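Ticket 63 · Clovo building, main workroom · opened July 2022 · status: open, waiting on Gronitar

**Subject:** Buzzing by the brick wall, "it's the fridge"
**Reported by:** Colleen Bergeron
**Priority:** asked for high, set to normal

## Original report

There's a buzz near the white desk unit against the brick wall. It comes and goes. When it's on you can hear it over a phone call. Pieter S. and I both think it's the refrigerator and that the compressor is about to die, so can we please order a new one before we lose everything in it? It has been getting worse since March. Also the top of the desk unit shakes, you can feel it with your hand. I've stopped working on that side of the room.

## First reply

I'm not ordering a refrigerator on the strength of "we both think." Refrigerators make noise. They've always made noise. Before anyone spends money I'd like three things:

- what time the buzz starts and stops, written down, for a couple of days
- whether it's there with the fridge unplugged
- who else has heard it, without being told first what it is

If it has been going since March, why is there no ticket from March?

## Notes from Pieter Stevens

Wrote down times as asked. Buzz at 8:10, gone by 8:40. Buzz again at 11:55, still there when I left for lunch. Second day, buzz at 8:05, gone by 8:30, nothing at noon.

Unplugged the fridge for 26 minutes during the second morning one. Buzz kept going for most of that. Colleen says the compressor was "still winding down." I'm only passing that on.

Tineke Hoekstra heard it too and said it was a phone on vibrate. She went looking for the phone.

## Reply

A compressor with no power doesn't wind down for 26 minutes. I'd call that a point against the refrigerator, though one test on one morning doesn't clear it. Please repeat.

Somebody also wrote on the paper copy of this ticket that it's the pipes. Which pipes? There are long white ones up at the ceiling that curve along on the wall side. If you mean those, say so, and say how you know.
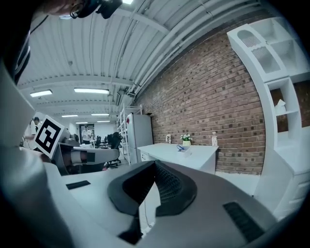

**Hilde Willems**
*Facilities coordinator, ticket owner*

Went through the room with the layout in mind, since everyone keeps saying "by the wall" as if it were one spot. It isn't. The refrigerator stands out to the left of the desk. Colleen's hand was on the desk top. Those are two separate pieces of furniture and I'd want to hear how a shake gets from one to the other across a floor before I believe it.

Then look at what lives on that desk top: the small white bust at the left end, the plant with the white flowers, the tray with the blue thing in it, and one more little white item at the right end. Anything light sitting loose on a hard surface will buzz if the surface moves even slightly. My money, if I had to put any down, is on the tray. I don't have to put any down, so I won't.

And overhead there are fluorescent fixtures. A tired ballast hums, and it can come and go. The first buzz of the day lines up with people arriving and switching on the lights. Three suspects, then, and the refrigerator is the one I like least.

### Test list

1. Take everything off the desk top. Bust, plant, tray, all of it. Put it on a chair. Leave it off for a full morning.
2. If there's still a buzz, lights off, fridge on. Listen for five minutes.
3. Lights on, fridge unplugged. Five minutes. Keep the door shut.
4. Check whether anything in the tall shelving unit on the right is rattling in its cubby. There's a perforated panel in one of the upper ones. Press on it while the noise is going.
5. Write down results as you go, and please don't write "it's the fridge."

## Results, Pieter Stevens

Step 1. Buzz quieter, still there. Top of the unit doesn't seem to shake but I'm not sure it did before, I never felt it.

Step 2. No buzz. Fridge was running, you could hear it click on, normal sound.

Step 3. Buzz after three minutes or a bit more. Different to the fridge sound once you've heard them one after the other.

Step 4. Pressed the panel. No change. Forgot to press it in step 3, so this was later on and the buzz was weak by then.

Did 2 and 3 again after lunch. Same for 2. Nothing at all for 3, in ten minutes.

## Colleen Bergeron

Fine, but I checked the outlet with the Tralov plug meter and it read 115 volts with the fridge on. Isn't it supposed to be 120? Couldn't low voltage be hurting the compressor?

## Reply

115 is within the normal range. It tells us nothing about the buzz. I'd also like to know when that meter was last compared against anything.

Step 3 failing to repeat bothers me more. If it's a ballast, it may only do it from cold, and after lunch the lights had been on for hours. That fits the mornings. It doesn't fit 11:55 on the first day unless somebody had switched the lights off and on again. Did they?

## Pieter Wouters

That was me, I turned them off for a call with the projector and put them back on just before noon. I didn't know there was a ticket.

## Reply

Thank you. That would have been handy a week ago.

Lights are with the landlord's contractor, so I've sent this to Gronitar and asked them to check the ballasts on the wall side first. They quoted a $100 call-out and wrote back that it "sounds like the refrigerator." I sent them step 2.

Until they come:

- fridge stays plugged in and nobody orders anything
- tray stays off the desk top, everything else can go back
- plant needs water, it spent the morning on a chair
- keep writing down times, and add when the lights were switched on

I'm leaving this open until the fixture has been swapped and we've had five quiet mornings in a row.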